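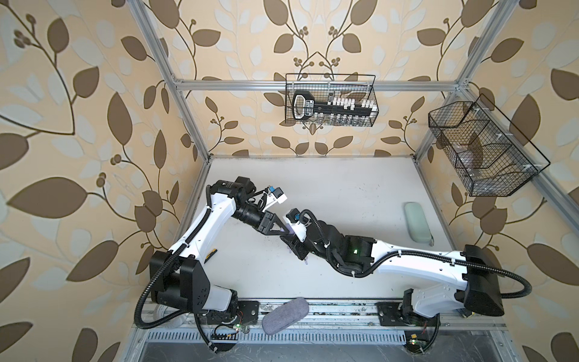 Figure 2. Two-arm cell used for small-item handling, with wire mesh baskets on the back and right walls and two glasses cases on the table.

4.2 What the packers did once the arms came in

The sales material for cells of this type talks about freeing workers from dull tasks. We went to the Brorirstead site expecting to find some of that, and we found less than we had been told to expect. The firm, Rostlow, ships eyewear accessories and small care items from a single floor. Before the change, a packer took an order slip, walked to the shelves, picked the goods, checked them and closed the box. Under the new plan the picking and placing went to the cell, and the packer kept the checking, the refilling and whatever the cell could not finish.

The arms are bolted to a rail at the front of the table, which is also the side where a person would naturally stand. Two of the packers we spoke to raised this before we did. Salamatu Akolgo, who had packed by hand for several years, described refilling the wall baskets as "reaching past somebody who won't move over." The site manager, Edvin Sjöberg, considered this a training matter. We are not convinced. A person trained to reach around a machine is still reaching around it.

Soft goods caused the most argument. A hard glasses case and a fabric one may carry the same price and sit on the same order, but they do not ask the same thing of a gripper, and staff soon learned which items they would be called over for. In the log we were given, covering 3546 orders, a person stepped in on 1064. The firm reported 219 of these as "machine faults." The rest were entered under "operator assist," a label that makes the work sound like a courtesy. When we asked Tumelo Mthembu how he chose between the two codes, he said he used the one that did not bring up a second screen.

This matters for any claim about labor saved. If an assist is not counted as work, the cell looks better each time a packer helps it. The weekly report had a column for machine hours and none for the minutes people spent clearing, straightening and restarting. Philomena Kpodo kept her own tally in a notebook until October, when her line was moved to returns. We were allowed to read it but not to copy it, so it is left out of our totals.

Nor can we say that the job got worse for everyone. Seidu Eshun preferred it, mainly for the smaller amount of walking, and said he would not go back. His pay grade did not change, though his job title did, from packer to cell attendant. Akolgo was given the same new title and disliked it. Both now wait on a machine's pace for part of the shift, and neither was asked beforehand how that pace should be set.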